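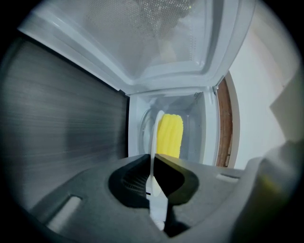
Getting there

The Lerkberg open day is held once a year, in May, and it has outgrown the village. The car park by the church was full when we arrived at ten, so we were sent on to a field behind the dairy and walked back along the river. The walk is flat and takes 10 minutes. There is a bus from the station every hour, but the last one back leaves before the final tour ends, so check the times if you plan to use it.

Entry is free. The tour of the paper mill costs 5 euros and has to be booked at a table in the yard. We got places on the second one of the day. By lunchtime the afternoon tours had gone as well.

The mill

Retitz has made paper on this site for four generations. It is a small firm now, with most of its work in drawing paper, bookbinding sheets and a heavy cotton stock for certificates. The older part of the mill faces the river and has long wooden shutters on the top floor, where sheets used to be hung. The newer part is a plain brick hall from the sixties. Both were open, although the hall could only be entered with a guide.

The tour starts in the rag room. Cotton arrives as offcuts from shirt makers and is sorted by hand on sloping tables with a wire top, so that dust and loose thread fall through. Buttons are the main problem. A jar of them stood on the windowsill and children were allowed to take one each.

From there you go down a stone stair to the beaters. Only one was running, and it was loud enough that the guide stopped talking and held up cards instead. The cotton goes round in an oval tub of water until it looks like thin porridge. Most batches need several hours, and the guide said the time matters more than anything done later. If the fibres are cut too short the sheet tears, and if they are left too long it comes out lumpy.

The part everyone wanted to see was the vat. The vatman dips a mould into the pulp, lifts it level, gives it a shake in both directions and passes it along. The next worker turns the wet sheet out onto a piece of felt. A full pile goes into the press and comes out a fraction of its former height. They kept up a steady pace for the whole of our visit and did not seem to mind being watched.

The machine hall was less busy than I expected. The paper machine was stopped for cleaning and we were taken along one side of it on a raised walkway. I would have liked to see it moving - a few people asked - but the guide said it runs only on working days.

Trying it yourself

Back in the yard there was a tent where visitors could make a small sheet. The queue took 60 minutes, which is too long with young children. The tent is run by Clemance, a bookbinding workshop from the next valley, and they also had a table for folding and sewing a notebook. That queue was shorter and I thought it the better activity. You choose a cover, punch the holes with an awl and sew the pages with waxed thread. Mine is a bit crooked but it holds.

Your sheet of paper has to dry before you can take it. They write your name on a tag and you collect it after 2 hours, or they will post it for the cost of the stamp.

Food

Raju, the café on the square, had a stall by the gate with lentil soup, flatbread and a potato curry. The soup was good and came in a proper bowl with a deposit. The dairy sold cheese rolls and ice cream. There is drinking water at the tap beside the mill office. Benches were in short supply and many people sat on the river wall.

The shop

The mill shop is in the former stable. Seconds are sold by weight from wooden crates and this is where most of the crowd was. The faults are slight, mainly a thick edge or a speck of coloured thread. I bought a bundle of cream drawing paper and some envelopes. Cards are accepted in the shop but not at the stalls in the yard, and the nearest cash machine is at the station.

Practical notes

Wear shoes that can get wet, as the floor around the vat is awash. The stair to the beaters is steep and has no lift, although visitors who cannot manage it may go in by the river door if they ask at the booking table. Dogs are allowed in the yard only. Photographs are fine everywhere except in the machine hall.

We left at four, when the stalls were starting to pack up. The shop stays open until five, and also opens on weekday mornings through the summer.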